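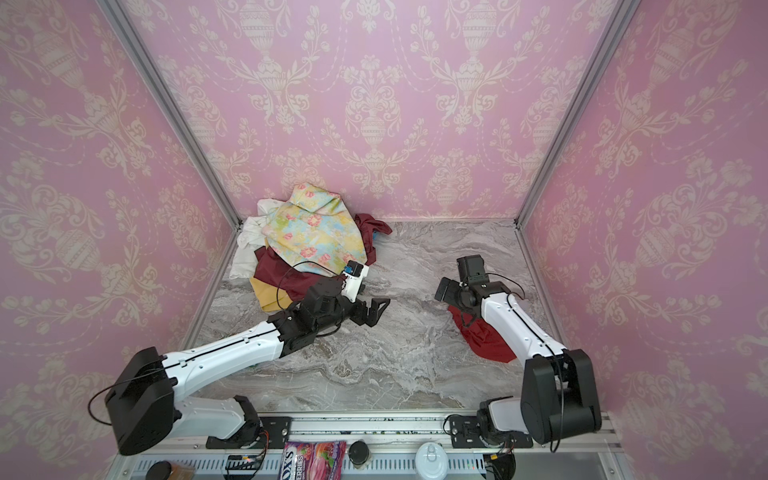
Papered wall linings and marble-pattern floor surface, Flodbridge premises.

Interior Finishes and Housekeeping Inspection Checklist
Site: Flodbridge
Inspection date: 4/20/22
Issued by: Yammine Property Safety

This checklist applies to all leased rooms, display areas and fitted enclosures at the site. Each item is marked Satisfactory (S), Action Required (A) or Not Applicable (N/A). Comments form part of the record and must be retained by the tenant.

1. Wall coverings
1.1 Paper adhered at seams and corners: S
1.2 No staining, mould or bubbling: A
Comment: Staining was noted below the window in Room 11. The tenant is to have the source of moisture investigated before any re-papering is carried out.
1.3 Fire rating documents held for coverings installed after the original fit-out: A
Comment: Documents were sighted for the Jadia product only. The remaining certificates are to be forwarded to the managing agent.

2. Floors
2.1 Surface free of lifting, cracks and trip hazards: S
2.2 Edge trims secure: S
2.3 Loose textiles kept clear of doorways and walkways: S
Comment: Fabric may be kept on the floor only where it does not obstruct an exit path.
2.4 Cleaning products suited to the floor finish: S
Comment: Dusto neutral cleaner is in use. The safety data sheet is displayed in the cleaner's cupboard.

3. Exits and access
3.1 Exit doors open without a key from inside: S
3.2 Clear width of corridor maintained: A
Comment: Flattened cartons reduced the rear corridor to 90 centimetres. Removal was requested at the time of inspection.
3.3 Exit signs illuminated: S

4. Electrical
4.1 Test tags current on portable equipment: A
Comment: Of 147 items on the register, 11 carried expired tags. These are to be withdrawn from use until retested.
4.2 Power boards not connected in series: S
4.3 Switchboard accessible and labelled: S

5. Fire equipment
5.1 Extinguishers mounted, signed and serviced: S
5.2 Fire blanket provided in kitchenette: S
5.3 Sprinkler heads free of paint and stored goods: N/A

6. Follow-up
Items marked A are to be rectified within 40 days. Written confirmation, with receipts where a contractor has been engaged, is to be lodged with the managing agent. The next scheduled inspection will be held in September.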